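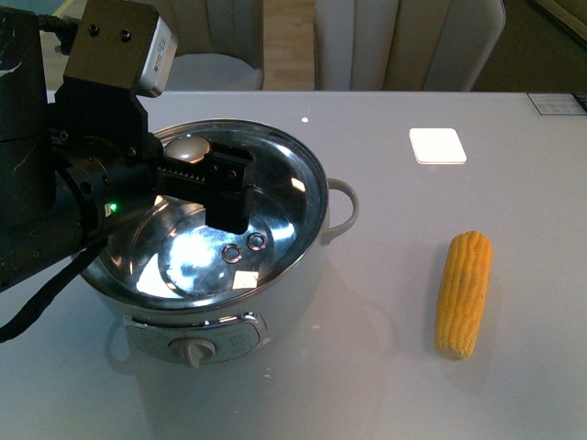 Tatstead Sound Archive: Transfer of the Urrutia Tapes
Progress report to the Sevgate Fund, second period

Prepared by Zsófia Farkas, project archivist

Since the last report we have transferred 181 open reels from the Urrutia collection, and the digital copies are now stored in 2 places. The collection has 1,272 reels in total, so we are behind the plan we sent you with the application. I explain the delay under Equipment.

Transfer work
Danang Pattinasarany does the playback and Simin Amini checks every file by listening to the start, the middle and the end. Files are saved as Broadcast WAV, 96 kHz and 24 bit, with a checksum made on the same day. We stopped making the MP3 copies during transfer – they are made at night now by a script, and this saves Danang a good part of each afternoon.

We found 93 reels with sticky binder. They were put apart and will be baked before playback. The oven was tested in August with blank tape of the same brand and age, and the result was good enough to continue.

Equipment
The second playback machine was out of use for five weeks. The pinch roller had become hard and the first replacement we received was the wrong size. Myrtle Thibodeaux found a correct one and also adjusted the heads. The repair cost was paid from the maintenance line and we don't ask for additional money.

Metadata
The old card index is typed in, except the cards for the dance evenings, where the handwriting is difficult. Tahmineh Tabrizi is moving the records to Ivatum, our catalog system. One problem is still open: Ivatum accepts only one recording date for an item, and many reels have several. For the moment we write the other dates in the notes field, but then they can't be searched.

Next period
We will bake and transfer the sticky reels first, then continue with the radio interviews. We would like to move the public listening page to the following period, and we ask for your agreement to this change. The updated budget table is attached separately.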